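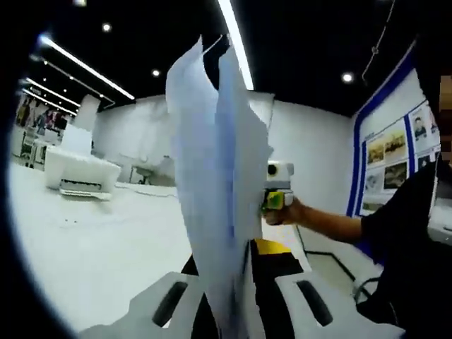 September 2019, Werkstattbuch Greifer, Eintrag 5

Heute Papier mit dem weißen Handgreifer, Vergleich von zwei Sätzen Backen: die alten von Tilley und die neuen von Landari. Ein Stapel Blätter, hochkant gehalten, danach langsam kippen.

Alte Backen: Der Stapel bleibt unten zusammen, aber oben fächert er auf und die äußeren Blätter biegen sich weg. Im Bild der Greiferkamera verdeckt das Papier dann viel von der Mitte – für die Auswertung ist das nicht gut.

Neue Backen: halten gleichmäßiger, brauchen aber mehr Kraft am Griff. Nach 2 Durchgängen tat mir die Hand weh. Jarlath Mac Suibhne meint, die Feder ist zu hart, er will bei Geraghty eine weichere bestellen.

Aufnahme 721 bitte nicht löschen, dort ist mir der Stapel beim Kippen gerutscht. Im August hatten wir den gleichen Fehler mit Karton.

Offen: Belichtung fest einstellen, die Deckenlampen sind im Bild sehr hell.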